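Post 1
Evening all. Long one today, so get the kettle on. Domnica Anghel and I have been comparing two hand-held grippers for the Tustard cloth-folding work, and I promised a few of you I'd write it up properly.

Post 2
The Uncombe has hard finger tips and the Drukeline comes with blue pads. Same job for both, which is picking up something soft from a bed. I've been rather fond of the Uncombe since September, so I went in hoping it would win – it didn't!

Post 3
Soft cloth on a soft sheet is harder than it sounds. Go in too flat and you gather up the bedding as well, go in too steep and the tips just poke at it. With the Drukeline I like to pinch one end, like so. 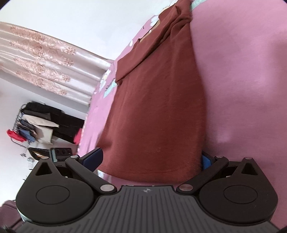
Post 4
Vasilică Onu asked about the camera. It's the same very wide lens on both grippers, and yes, the curtain and the bed bend like a banana. I minded that at first, but I do love having both fingers and most of the bed in view at once.

Post 5
Now the thing I'd look at before buying anything, and that's how much you can see between the open fingers. The gap on this one is lovely, you can line up on a fold without craning your neck.

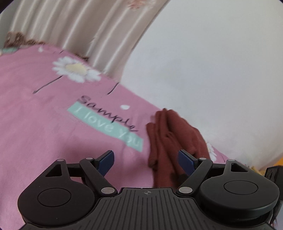 Post 6
My one grumble is blur. Swing your wrist quickly and the fuzzy edges of the cloth go to mush, so I've slowed right down. Domnica is naturally slower than me and her clips are much nicer (she knows it, too).

Post 7
Next up is the Preda controller, once the cable arrives. If you've used one with thick knits, do tell me how you set the closing force – I'd be so grateful.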